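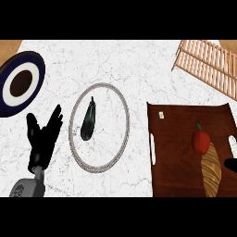
How many times do you have to show a robot a task before it can do it?

Depends on the task and on how much you change between tries. For one pick and place with the object always in the same spot, a few dozen can do. Move things around and you need more, and the tries have to be different from each other, or the extra ones buy you very little.

(open with that question, it always comes up anyway. leave it hanging a second before the answer)

## Start – 2 min max

- who I am, quick. Work on the Dirora project, the teaching side, not the hardware
- talk is about showing, not coding. Two ways to show: hands on the arm, or remote control
- everything on the slides tonight is kitchen stuff. Reason – people already know what "done" looks like in a kitchen
- say up front: questions any time, don't save them

## Where the first slide comes from

- simulated kitchen, two arms. Counter, green vegetable inside the gray ring, red pepper and the loaf over on the dark board
- ask the room: which one would you pick up first? Let them shout
- most people go for the pepper. OK, now with which hand? Left gripper is over by the green one, the right one barely pokes in by the bread
- point: you decided that without thinking. The robot gets none of that for free, it has to be in the demos

## Way one – by hand

- you grab the arm and walk it through. Arm goes slack, records its own joints
- good: you feel the weight, feel contact. New people get it in one session
- bad: your body is in the camera view. The robot learns from pictures with your elbow in them, then at run time no elbow
- bad: two arms at once is miserable. Need two people, or you do one arm and then the other and teh timing is garbage
- obviously can't do it in sim, there's nothing to hold

## Way two – remote

- we use Kong, our own leader rig. Small pair of arms on a desk, big pair (or the simulated pair) copies
- operator looks only at what the robot cameras see. STRICT about this. If you peek over the top of the monitor you're using information the robot wont have
- slower at first. My first day I did 3 good ones in an hour. Don't be embarassed to say this, gets a laugh
- after a week most people are steady
- no force feel on Kong. You squeeze too hard and don't know it. Soft bread is where this bites on the real table

## Numbers slide

- one task, pick up the vegetable and put it on the plate. Same robot, same training, only the demos changed
- 60 demos, all starts the same: great in the same spot, falls apart when you slide the vegetable a hand's width
- 70 demos, starts mixed up: less smooth, but it keeps going when things move
- DON'T read the chart out loud. Point at the two lines, say which is which, move on
- somebody will ask if it's the extra ten. Fair. We cut the mixed set back to match and got the same picture. Backup slide

## Things that ruin a demo

- stopping to think. Operator pauses in mid air, robot learns to pause in mid air, sometimes forever
- switching style halfway. Grab from the side on Monday, from the top the rest of the week – robot goes for in between and gets nothing
- two operators who never talked. Pestus warehouse pilot was this exactly. Half the set went left around the bin, half went right, arm went straight into it
- showing off. Fast and fancy is hard to copy
- throwing away every fumble. Keep some! A miss and then a clean second grab teaches recovery. Keep the ones where you fix it, drop the ones where you give up

## Sim or real

- sim: reset is a button. Nothing gets bruised, nobody mops. Can shuffle positions every time
- real: contact is real, light is real
- what we do – learn the controls and try out the task in sim, then go record on the real table
- Evance demo used mostly sim demos plus a small real set on top. Worked for hard stuff like the pepper, not great on bread. still don't have a good answer, say so

## If time is short

- skip the sim/real part, keep the ruin-a-demo list, people write that one down

## Practical advice, last slide

- write down the start and the finish of the task in one sentence before anybody touches the controls
- one style, agreed out loud
- move the objects between every try, not every ten
- replay the day's demos at double speed before you go home. Bad ones jump out
- swap operators when they get tired, hand goes sloppy way before they notice

Then questions. Leave Kong plugged in on the side table – anyone who wants to try can come up after. Check the left wrist cable first, it was loose last time.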